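明信片

明信片是一种不装信封、可直接投寄的硬卡纸邮件,通常一面印有图画或照片,另一面供书写通信内容、收件人地址并粘贴邮票。由印刷者自行制作、须另贴邮票的称为图画明信片;由邮政部门发行、印有邮资图案的称为邮资明信片。两者在集邮学中分属不同门类,后者归入邮政用品。

历史

1869年10月,奥匈帝国邮政发行了世界上第一种官方明信片,正面印有邮资图案,背面空白,供书写简短文字。次年,英国、瑞士及德意志部分邦国相继采用。1874年邮政总联盟(后改称万国邮政联盟)成立后,各国邮政陆续就明信片的国际互寄作出统一安排。中国于1896年批准开办国家邮政,1897年发行首套邮资明信片。

早期规定要求地址面不得书写通信内容,图画与文字因此只能共用另一面,图幅往往偏小,四周留白。英国于1902年准许将地址面一分为二,左侧写信文,右侧写地址,法国、德国和美国随后跟进。分隔式背面使图画得以占满整面,成为此后通行的版式,也是判断早期明信片年代的主要依据之一。

规格与纸张

常见尺寸有两种:早期标准约为140毫米×90毫米,现行通用尺寸为148毫米×105毫米,即A6幅面。纸张定量多在250至350克每平方米之间。图面常用单面涂布卡纸,书写面保持未涂布,以利墨水吸收。双面覆膜的卡片外观平整,但圆珠笔和邮戳油墨均不易附着,投寄时容易蹭花。
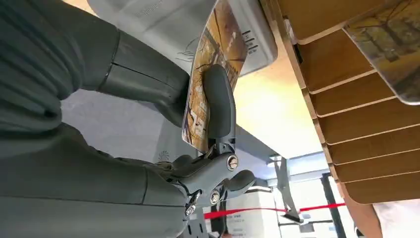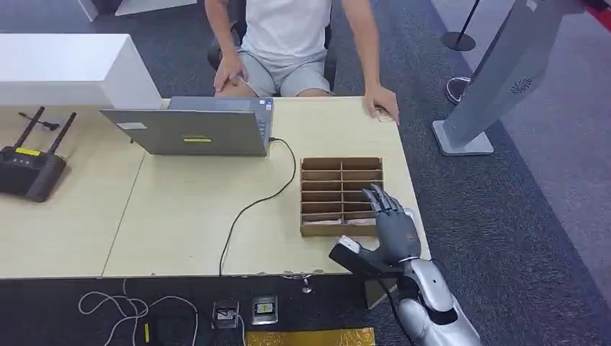 印刷工艺

十九世纪末至二十世纪初的图画明信片以彩色石印和珂罗版为主。彩色石印每色一版,套印次数较多者可达十余次,在放大镜下呈不规则的细小斑点。珂罗版以明胶层的细微皱纹再现连续调,无网点,适于翻印照片和绘画,但版面耐印力低,一版通常只能印出数百至千余张。照相明信片则直接在相纸上曝光显影,背面预印分隔线,多由地方照相馆小批量制作。

二十世纪中叶以后,胶印取代上述工艺,四色网点成为辨识现代印品最直接的特征。美术复制类明信片对色彩还原要求较高,部分印刷者在四色之外加印专色,或采用调频网,以减少摩尔纹。数字印刷普及后,小批量制作的成本显著下降,但碳粉类印品在折压处易出现脱落。

题材分类

收藏界一般按题材将明信片分为风景名胜、美术复制、人物肖像、节令贺卡、广告宣传和时事纪念等类。美术复制类以馆藏绘画为主要对象,背面通常注明作者、作品名称、创作年代、材质及收藏机构。因卡片比例固定,原作多需裁切或加边,严谨的出版者会在背面注明“局部”字样。

陈列与整理

零售陈列多用阶梯式或旋转式卡架,前后各层错开,使每张卡片的上部露出。收藏整理则有出版者、题材、地域和年代四种排列方式。葡萄牙编目者科埃略(Joana Coelho)在整理Gajewski旧藏时采用先按出版者、再按版式的两级编号,该批藏品共1484件,其中未分隔背面者319件,实寄片119件。未见邮戳的卡片只能依据版式、商标和地名写法推定年代,编目时以方括号标示。

保存

影响明信片保存的主要因素为光照、湿度和接触材料。相对湿度宜控制在40%至50%之间,过低会使纸张变脆,过高则易生霉斑。照相明信片对湿度变化更为敏感,明胶层吸湿后可能与相邻表面粘连。含增塑剂的聚氯乙烯护套长期接触会使油墨迁移,应改用聚酯或聚丙烯护套。铅笔标注宜写在书写面下缘,不应使用自粘标签。

相关条目

邮资明信片
极限明信片
集邮学
珂罗版
石版印刷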